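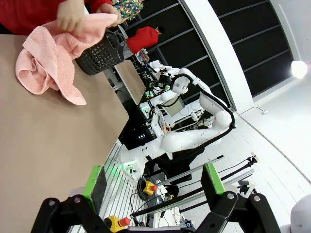
Why does a robot sometimes drop a towel it was holding a moment ago?

Most often, one of its fingers has lost its grip and the robot has not noticed. The fix starts with finding out which part stopped telling the truth.

The Grip Fault at Astholm

A gripper is a robot's hand. The kind in this story has two fingers that move toward each other in a straight line. Each finger has a green pad on it. The pads do the touching.

At the Astholm workshop, robots practice picking up towels and putting them in baskets. Towels are hard for robots. A block has the same shape every time you look at it, but a towel lands in a new heap every time. The robot must choose a fold, close its fingers on it, and squeeze.

In July, a robot there began dropping towels. It closed its fingers, lifted its arm, moved to the basket, and opened its fingers over it. No towel fell in, as the towel was still on the table. The robot then reported that the job was done.

What went wrong

Inside the gripper is a force sensor. It measures how hard the fingers are pushing and sends that to the computer as a number. In this gripper, a reading above 3,000 means "I am holding something." A reading above 4,000 means "I am squeezing too hard, stop."

The sensor should read close to zero when the fingers are open. The workers opened the fingers, left them empty, and looked at the number. It said 1,501.

This is called drift. Think of a bathroom scale that shows a weight before you step on it. Every number after that is too big. The robot squeezed lightly, the sensor added its extra 1,501, and the total went past 3,000. The computer decided the towel was held. It was not held tightly enough to lift.

Why drift is a safety matter

A dropped towel hurts no one. The same fault could drop something heavy. Drift can also go the other way, so that the number is too small. Then the robot keeps squeezing when it should stop — and that is a problem if a finger is in the way.

For this reason, robots that work near people have an emergency stop. It is a red button, often on a yellow box, placed where a person can reach it. Pressing it makes the robot stop moving. It does not repair anything. Someone still has to find the fault before the robot is started again.

How it was fixed

The workers stopped the robot and replaced the sensor cable, which had a worn spot near a joint. They set the empty reading back to zero. Then they ran 19 test lifts with the same towel. All 19 ended in the basket.

The robot now checks its empty reading each time it is switched on. If the number is too high, it will not start, and a message appears.

Words to know

Drift: a slow change in what a sensor reads when nothing real has changed.
Gripper: the part of a robot that holds things.
Sensor: a part that measures something and sends the result to a computer.

12 shares | 3 comments

More from Grustside Kids
How the Serko Crane Knows When to Stop
What Is a Joint Limit?
The Zheng Sorter and the Missing Labels
Why Cables Wear Out

We use cookies to remember your reading level. By staying on this page you agree to our cookie notice.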